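4. Student Project: Drive Removal from Open Servers

4.1 Course setting

The drive removal task was developed as the term project for the second-year automation course at Anham. The course runs in one semester, ending in March, and the project takes up its second half. Students work in teams on a shared bench in the De Smet building. Each team gets the same arm, the same two-finger gripper and the same small camera mounted at the wrist, and all teams write their code against Traltgate, the control library maintained by the department. They are free to change the fingertips, the approach path and the vision code. They may not change the wrist mount or the camera position, so that recordings from different teams can be compared.

The servers came from a batch of retired machines. Covers were taken off before each session. The students were told that the drives held no data and that a damaged carrier would not affect their grade, which made them more willing to try a firm grip early on.

4.2 Task definition

A trial starts with the arm parked beside the chassis. The arm moves over the drive area, finds the carrier, closes on it, releases the latch and lifts the carrier to a tray on the bench. A trial counts as complete when the carrier is in the tray with the drive still in it. If the gripper touches the motherboard, the trial is stopped and scored as a failure even when the carrier could still be reached. This rule was the most argued-over part of the project. Two teams asked for it to be relaxed for light contact, but we kept it because the force readings at the wrist were too noisy to tell light contact from the other kind.

Three teams finished the project with working code. Each ran 88 trials, for a total of 264. Practice runs were not scored, and most teams did not keep a careful record of them.

4.3 Working from the wrist view

Most of the difficulty came from the camera. At close range the gripper plates and links fill most of the lower half of the view, and the part of the carrier that matters for the grasp is right beside the metal (Figure 3). The pale chassis panel is a second problem. It is bright enough to be nearly washed out in places, while recesses next to the drive stay dark, and a single exposure setting does not serve both.

All three teams began by searching for the blue of the carrier. The color stands out well against the green boards and black gripper, and a simple threshold found it in most frames. It also found other blue plastic. In the view shown, a second patch appears near the top of the image and a small light blue object shows behind the right gripper bracket. The first team handled this by keeping only the longest blue region. The Odel team (teams picked their own names) fitted a line to the thick rail of the carrier and used its direction to set the wrist angle. The third team masked out the gripper with a fixed template before doing anything else, then reused the first team's method with permission.

The fixed template worked until the fingertips were replaced partway through the trials. The new tips sat slightly wider, the mask no longer matched, and the code began to report pieces of the gripper as part of the chassis. The team redrew the mask by hand and went on. A better approach would have been to record a short clip of the gripper against a plain background at the start of every session -- a step we have since added to the course handout.

4.4 Data kept from the project

Students were asked to save one wrist image at the start of the approach and one just before closing. Not every trial has both. From what was saved, we selected 700 images for hand labeling, leaving out those with heavy motion blur. Labels mark the carrier outline, the visible part of the drive and the gripper. Motherboard components were not labeled individually. In hindsight the small connectors should have been, as several stopped trials involved contact in that area and we could not go back and measure how close the other trials had come.

The labeled set is used in Section 5 to compare the student methods with a trained segmentation model.
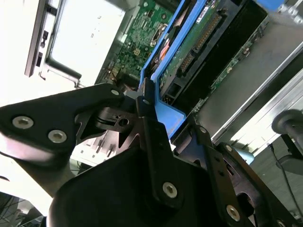 FIGURES, SECTION 4

Figure 3. Wrist camera view of the gripper at the blue drive carrier in an open server chassis. The green circuit board on the underside of the drive is visible in the carrier, with the motherboard to its left and a ridged metal rail farther to the right.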